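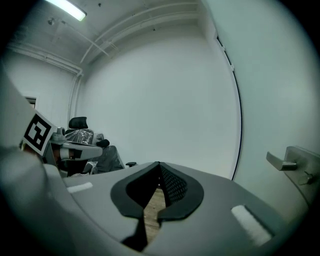
Braulio Pacheco reckons I should have gone with the stiffer jaw pads from the start, and that anyone who picks soft ones for door handles will be swapping them back by January. He may be right! I've put his side of it in the notes further down, so please read those before you decide I'm wrong as well.

Home | Projects | Data | Notes | Contact

# Jitier hand-held gripper trials

Hello, and thanks for stopping by. This is the readme for the recordings I've been making with a pair of hand-held grippers at Trarkinbridge. I wanted to know which jaw pads and which camera position give you recordings that a proper arm can learn something from, and I couldn't find a comparison that used ordinary household jobs, so I started my own.

## What I compared

- Soft black jaw pads with a V-shaped notch, against the flat stiff ones Braulio likes
- Wide fisheye lens against a narrower one (I've nearly given up on the narrow one, see below)
- One gripper alone against a pair, with a marker card on the gripper so its position can be picked up by the other one's camera

The tasks are the dull sort: lever door handles, drawers, picking a sponge out of a bowl, folding a tea towel. There are 8 tasks in all, and 10 goes at each for every set-up.

## How it's laid out

Each task has its own folder, and inside that there's one folder per set-up. You'll find the video, the gripper opening over time, and a plain text file called `remarks.txt` where I grumble about whatever went wrong. Do read the remarks - I wrote them straight after each go and they're more use than my memory.

The folders ending in `_b` are from the Baptista controller, which I borrowed for a bit. It logs the opening width in a different unit, so run `fix_width.py` on those first or your plots will look bonkers.

## What I think so far

The soft pads are lovely on anything round or squashy. The notch lets a handle settle into the middle even when I come at it a bit wonky, and I come at most things a bit wonky. On thin flat stuff they're poor. The tea towel kept sliding out, and I had to redo 4 of the goes.

Braulio's argument is that the soft pads bend under load, so the recorded opening doesn't match what you're really holding. I checked this on the lever handles and yes, there's a drift. It's small enough that I've left the numbers as they came, but if you need exact widths use the stiff pad folders.

The wide lens wins easily. You get dark corners and bendy walls, but with two grippers going the marker card stays in view far longer, and that matters more to me than a tidy picture. With the narrow lens I lost the card every time my hands moved apart.

Fulgencio Cuautle ran the same tasks at Utberg on his own pair and got on better with the drawers than I did. His goes are in `utberg/`, with his own remarks (much politer than mine).

## Known problems

- 2 of the sponge recordings have no width log. I forgot to press the button.
- Evening recordings flicker a bit.
- The left and right labels are swapped in `towel_soft`. I'll fix it when I next upload.

## Using it

Help yourself for anything you like, just say where it came from. If you try a different pad, send me your remarks file and I'll add it to the pile.

Related

- Calibrating a wide lens with a printed board
- Baptista controller: first impressions
- Stiff pads, soft pads and a very slippery spoon
- Drawer tasks at Utberg

We use cookies to remember your settings. Accept | Manage choices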